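**Ticket 678: hold on gripper purchase, Sutard two-arm setup**

Status: open, waiting on quote
Site: Nendanport
Opened: 9th January
Queue: equipment planning

**Request**

Purchasing asked us to confirm the gripper order for the Nendanport site before the budget closes. The order as entered is for 2 Sutard grippers and a mounting kit from Ellery. The planning sheet has the robot working at a desk and in a kitchen. The person who filled in the sheet picked the gripper from the desk work only. We need to know if the same part covers both jobs before we sign.

**Log, entry 1**

Loaded the simulated home and started at the desk. The items there are small: a tall cup near the back edge, a mouse, a mouse pad. First run used the default arm heights from the Sutard package.
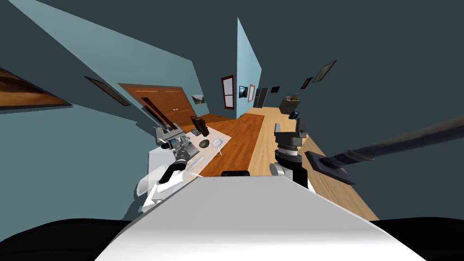
*Source: simulation render, Nendanport planning set, ticket 678*

Both arms load and show up where the planner puts them. The left one is over the desk and the right one is out past it, above the floor. For planning purposes that matters more than it looks. If the right arm spends most of its time away from the desk, we could buy one gripper now and move the other to the April budget. I added a line for that in the sheet and left it unpriced.

Checked the part number on the order against the one in the model. They do not match. The model loads the older Sutard part and the order has the newer one. The data sheet gives the newer one a wider opening and a longer body. Asked Ellery for the newer model file.

**Log, entry 2**

Ellery replied with the file and a note that the mounting kit on our order does not fit the newer gripper. It needs a separate adapter, one per arm. The adapter was not on the order and is not in the budget. Added it as its own line so it does not get lost inside "misc hardware" again.

The file would not load at first. Error was a missing mesh folder. Fixed by unpacking the archive into the same folder as the arm description and clearing the cache. Clearing the cache alone does nothing. Left the older part in place for the kitchen check so that both jobs are compared on the same hardware.

**Log, entry 3**

Kitchen check. The concern from the site was clearance next to the large appliance.

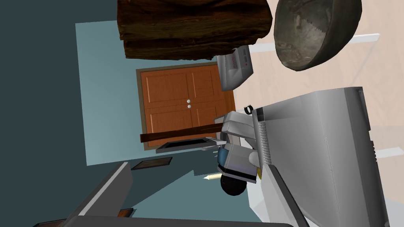 *Left gripper against the ridged strip on the appliance, older part loaded.*

The gripper is touching the strip. I am treating this as a clearance problem until shown otherwise. The newer part is longer, so it will have less room at the same arm position. Options I can see:

- Keep the older part for both arms. Ellery still lists it but will not promise stock past April.
- Order the newer part and change the arm approach in the kitchen. No hardware cost, but someone has to do the planning work, and that time is not in the budget either.
- Drop the kitchen job from the first phase and order for the desk only.

Niltik also sells a shorter gripper that should fit the Sutard wrist. I asked for a price and a lead time. They want the wrist drawing first. Sent.

**Log, entry 4**

Purchasing asked if we can approve the order as is and sort out the adapters later. Answer is no. The grippers cannot be mounted without them, and Ellery charges a restocking fee on opened boxes. Marked the order "hold" in the system. The mounting kit should come off the order in any case if we go with the newer part.

**To do**

1. Rerun the kitchen approach with the newer part loaded and save the contact report.
2. Get the adapter price from Ellery in writing, including shipping to Nendanport.
3. Wait for Niltik. If there is no price by the time the rerun is finished, leave them out of this round.
4. Ask the site if the kitchen job can move to the second phase.
5. Correct the part number in the planning sheet. It is wrong in two places, the summary tab and the parts tab.

Budget line stays at the original amount for now, with a note pointing to this ticket.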